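Dish rack bench, September, just after 3 pm

Run 323 stopped again on the green plate, and I promised Pacita Salazar a proper write-up this time, so bear with me. White and blue are both standing in the rack, green is still down by the apple. 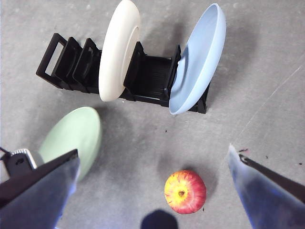

The log shows a grip-force dropout of 26 ms, after which the Soriano controller tripped its safety stop and wouldn't clear until I power cycled it. I did reseat the connector — carefully! — and had the same fault at run 334, 11 runs later.

Pinching by the rim worries me too, with so little to hold on to.

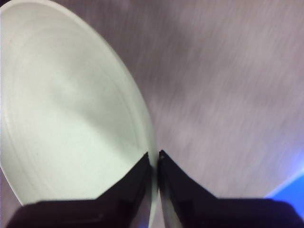 Still to do

Swap the finger cable, ask Vivolia for a spare, and please keep hands clear until then.

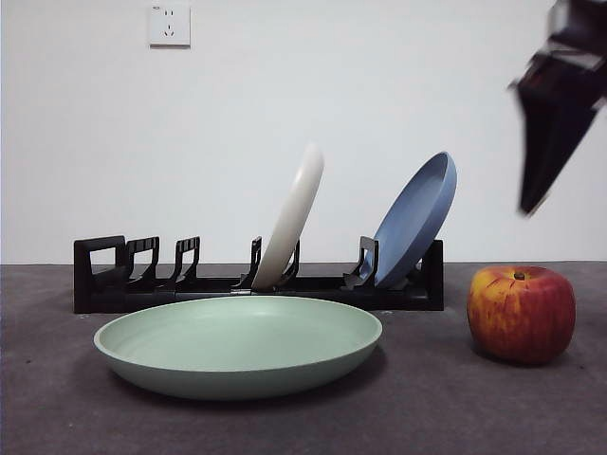
Side camera, green plate in front of the rack.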